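Ferkbridge Residents' Forum > Planning and Property > Shared workspace rules at the Kaijage Building

tenancy_desk
Members are reminded that comments on the draft rules for shared rooms will be accepted until Thursday. The draft proposes a booking limit of 8 hours per week for each tenant and a cleaning charge of 515 per quarter, divided by floor area. Please confine replies to these two points.

northstair
I support the limit in principle. The present arrangement allows a single tenant to reserve the second-floor room for an entire week, and smaller firms are left with the corridor tables. I would ask that unused hours be carried forward within the same month.

plot_44
I must disagree with the previous member. Carrying hours forward would return us to the present difficulty by another route. A tenant who saved its hours could still occupy the room for most of a week in January, when demand is highest.

On the charge, floor area is the wrong measure. Our unit is large and is used mainly for storage. We have made almost no use of the shared rooms this year.

tenancy_desk
The measure was chosen to match the existing lease. Billing by hours booked was considered and may be raised again. 

gable_end
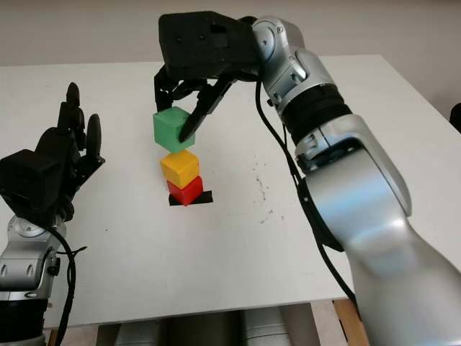
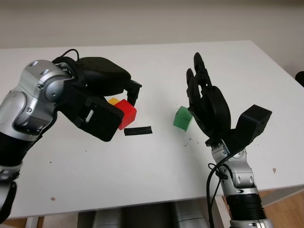
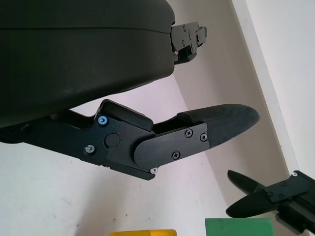 White table and off-white wall in the first two; gripper close up in the third.

Our position is that the wall finish should remain a landlord's expense under the lease and should be removed from the cleaning charge.

northstair
Thank you. I had understood that repainting was already excluded. Could the desk confirm which clause applies?

tenancy_desk
Clause 80 covers decoration. It does not mention cleaning of painted walls, and the revised draft will address this.

plot_44
I would also request that the Plelar booking system show canceled reservations. At present a canceled hour remains blocked until the following morning.

northstair
On that point we agree. I withdraw my request regarding unused hours if cancellations are released at once.

gable_end
We would still prefer the carry-forward. A fixed weekly limit does not suit firms whose work is seasonal.

tenancy_desk
Both views have been recorded.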